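Sorting into bins before folding, or straight from the basket?
Forum: Household and Laundry > Methods

kurnus_flat
Posted 19:42

Looking for opinions on pre-sorting. At present everything clean goes on the bed in one heap and I fold from there. It works, but small items end up at the bottom and socks get paired last, by which time I have lost interest. Proposal is to put a row of containers at the back of the table, split the heap between them first, then fold from each in turn. Does the extra handling pay for itself? Two adults, one load every couple of days, no tumble dryer.

tidero
Posted 20:05

It does for us. Every item gets picked up twice instead of once, but the first pick is quick because you make only one decision, which bin. The folding then goes faster because similar things come out together and your hands repeat the same fold. I would stop at 3 containers. With more than that you spend the time deciding.

Keep them at the far edge so the near part of the table stays free for folding. Same height if you can manage it, otherwise you keep knocking the tall one with your elbow.

baudry_lane
Posted 20:17

Disagree. Double handling is double handling. If the heap is spread out flat you can see everything and pick all the T-shirts first anyway. Bins only hide what is underneath, and anything left in a bin overnight needs ironing.

tidero
Posted 20:31

Overnight is a separate fault. The bins are meant to be empty at the end of the session. On hiding things, I agree for opaque ones, which is why the socks should go in a see-through bin.
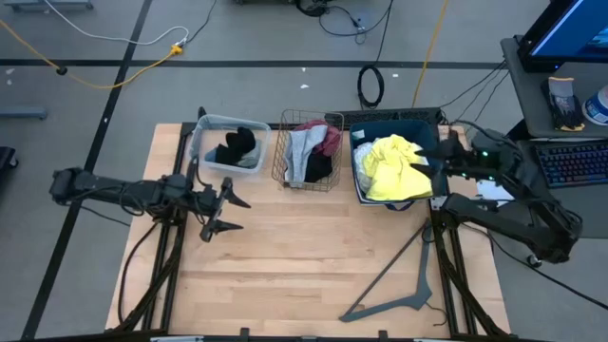

Clear bin, wire basket and blue bin along the back of the table, part filled.

Socks go in the clear one. The wire basket takes the general run of darker tops, and the blue bin is for brights and whites that go back to the same wardrobe. The split is by destination and has nothing to do with wash colour, as all of it is clean by this stage. Yours will differ.

cisisum
Posted 20:48

One caution on wire baskets. Check the cut ends of the mesh before you put knitwear in one. I had a jumper catch on a single end at the rim and pull a loop roughly 2 cm long. A file sorts it out, or a strip of bias binding over the rim. Cotton tops have never given me any bother.

Otherwise the mesh has a point in its favour if you air-dry. A cuff that is still slightly damp will carry on drying in an open basket. In a solid plastic bin it stays damp and makes its neighbours damp as well.

baudry_lane
Posted 21:02

Damp cuffs should still be on the airer.

cisisum
Posted 21:06

They should. They are not always.

kurnus_flat
Posted 21:20

Useful. Two questions for tidero. Do you drop things in as they come, or lay them flat? And is a pale wooden table all right for this, or do you put a cloth down? Mine is beech and oiled, and I am wary of oil getting on white shirts.

tidero
Posted 21:34

As they come. Laying flat in the bin is half of folding, so you would be doing the job twice, and then baudry_lane would have a case. The exception is anything linen, which I leave over a chair back and do first.

On the table, bare wood is fine once the oil has cured. Wipe it with a white cloth and look at the cloth. If it picks up colour, wait, or use an old sheet -- a sheet slides about, so tuck it under the far edge of the bins to hold it.

baudry_lane
Posted 21:51

I timed mine out of curiosity. A mixed load from a flat heap, socks included, took 20 minutes. If somebody can show a lower figure with bins, counting the sorting, I will try it.

cisisum
Posted 22:10

Depends entirely on what is in the load. Bedding gains nothing from bins. A load that is mostly socks and underwear gains a good deal.

kurnus_flat
Posted 22:23

I have two plastic bins already and will borrow the basket from the bathroom. Will run it on the next load with the clock on, sorting included, and post the time in this thread.

Page 1 of 2 -- 132 views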